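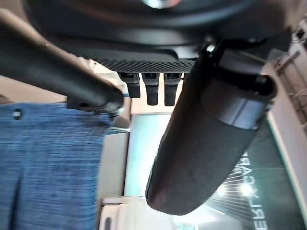 Care of Woven Blue Fabrics: Folding and Storage

Issued by the Pedton Household Skills Program
Revised Apr 17, 2024

This page applies to woven blue garments and cloth panels kept in the Pedton teaching rooms. Participants should read all steps before beginning. Knitted items are covered on a separate page.

Before folding

Check the care label. Items marked for hand washing must be returned to the Teshome shelf and may not be stored with the general stock.

Empty all pockets and close any buttons or zippers. Report small holes or missing rivets on the repair sheet. Do not attempt repairs at the folding table.

Confirm that the item is fully dry, paying particular attention to seams and waistbands.

Folding

1. Lay the item face down on a clean, flat surface. Smooth it from the center outward with the palm of the hand.

2. Align the side seams. Where a seam has twisted in the wash, pull it gently at both ends until it lies straight.

3. Fold the item in half lengthwise. Cloth panels are folded with the hem on the inside.

4. Fold again from the bottom, in thirds for garments and in quarters for panels. The finished width should not exceed 30 cm.

5. Press the folds by hand. Irons are not used at this stage.

Storage

Stack no more than 5 items on each shelf, with the folded edge facing out. Dark blues are kept apart from white and cream fabrics, as new dye may rub off. Panels longer than 70 cm when folded once may be hung over a padded rail.

Refold stored items every September and record the date on the shelf card.

Questions about this procedure should be addressed to Birutė Kuusk, Textile Instruction, extension 991.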